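The Hakancombe Bus

Sawsan Bataineh got off the bus at Hakancombe with one suitcase and the key to her aunt's house. It was September and the shops were already shutting. The driver said the last bus back to Trelludville went at six, and she told him she wouldn't need it.

The house was at the top of Haddad Lane, number 339. She had not been inside since she was twelve. The gas was off and the kitchen smelt of soap. On the table was an envelope with her name on it, and in the envelope was 2,000 pounds in twenties and a note that said, For the roof.

She sat down in her coat. The roof man had rung her the week before and said 3,000, and that was if the timbers were sound.

At seven Mrs Gindari came round from next door with a dish of rice.

"You'll be selling," she said.

"I don't know yet."

"Your aunt said you'd sell. She wasn't cross about it."

Sawsan found two forks. They ate out of the dish, and Mrs Gindari talked about the drains, and the new people at the chapel.
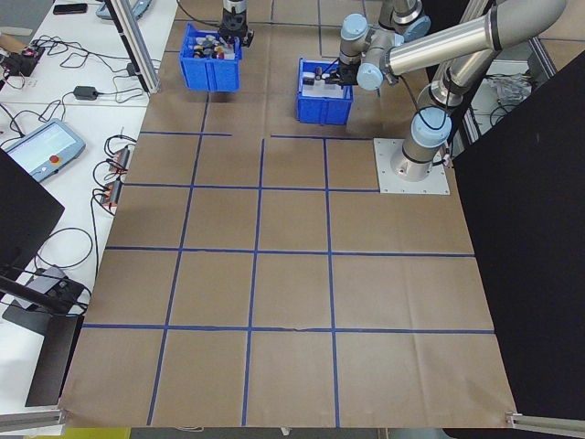
Blue bins and blue tape on brown paper.

When the dish was empty Mrs Gindari washed it at the sink and dried it on her sleeve.

"It comes in over the back bedroom," she said. "The rain. You'll want to sleep at the front."

Sawsan carried the suitcase up. She put the envelope under the pillow and lay listening for the six o'clock bus, though it had gone long before.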